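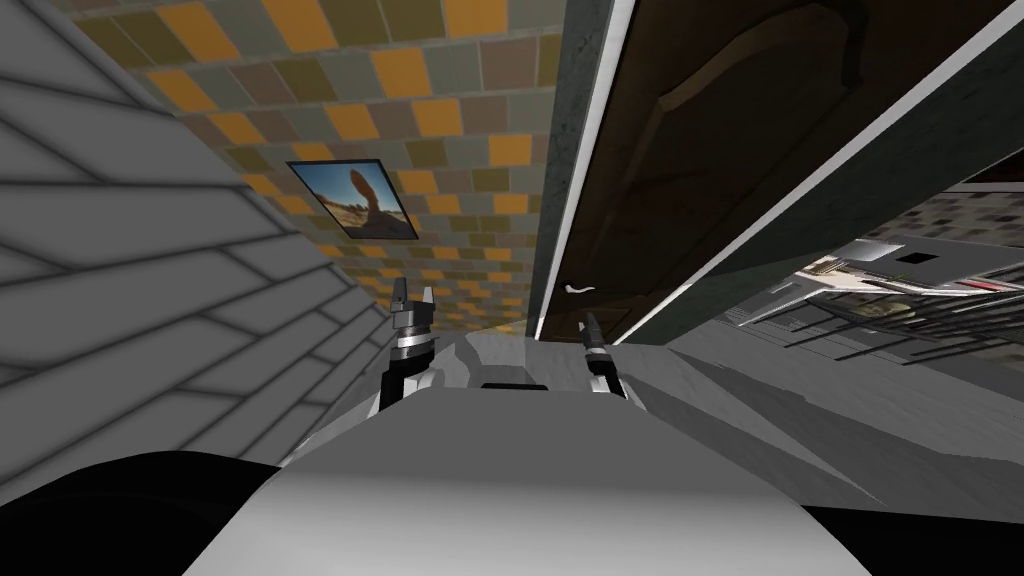
Posted by Bohdan Lysenko on 10/01/2024 | Filed under: Tile, Layout | 2 comments

I finished the grout schedule for the back hallway in September and have been asked twice how I arrived at the joint width. The short version is that I measured the tile before choosing the joint. The longer version follows.

Nominal size on a box of ceramic tile is a label. The tile I bought, sold by Pavliuk under the name Oltetti, varies in length by 2 mm between the shortest and longest pieces I pulled. With a running bond, that variation shows up at the vertical joints, where every second course is supposed to line up. A joint narrower than the variation can't absorb it. I used 3 mm spacers and let the joint float by a millimeter in either direction.

The total order was 2,292 tiles. I sorted them by length into three stacks using a stop block and a straightedge. Sorting took longer than setting the first wall. I would do it again, although Khrystyna would like it noted that the stacks occupied the dining table the whole time.

On offset: a half offset is the usual drawing, but long tiles are often slightly bowed, and a half offset puts the high center of one tile beside the low ends of its neighbors. The difference in height at that point is called lippage. It is visible under any light that comes in along the wall. I went to a one-third offset on the long wall and kept the half offset only on the short return, where the pieces were flat enough to pass a feeler gauge.

On color: a mix of four or five colors needs a rule, or the installer will make clumps without meaning to. Mine was to draw from several boxes at once and never set two oranges end to end. Tamara Maksymiv, who set the upper courses, ignored the rule in places and I can't find them now.

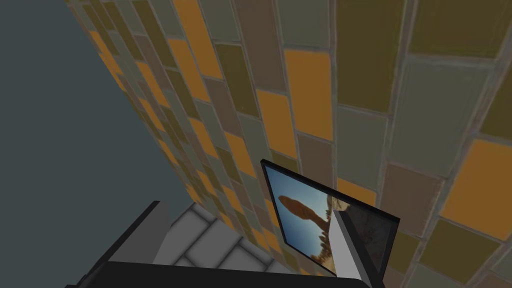 Orange, olive and gray-green in a running bond, with light gray grout.

Grout color matters more with a mixed palette than with a single one. A dark grout reads as an additional color and breaks the wall into separate pieces. A light gray stays behind the tile. I made sample boards with both and left them leaning in the hallway for 11 days before deciding.

The grout itself is Butiline, sanded, mixed to the dry end of the range on the bag. Let it slake for the full time, remix without adding water, and work diagonally to the joints with the float. I wiped twice with a barely damp sponge and left the haze until the next day. Excess water at the first wipe is the usual cause of blotchy color after curing.

Humidity in the hallway was 70 percent that week, so I doubled the wait before sealing. The sealer is a penetrating type from Lonudel. It goes on the joints only, with a small brush. Any that lands on glaze should come off within a few minutes.

Still open: the movement joint at the inside corner. It has to be flexible sealant, and the closest match in stock is a shade too warm. Eliécer Apaza has offered me part of a tube in another gray, which I will test on the sample board first.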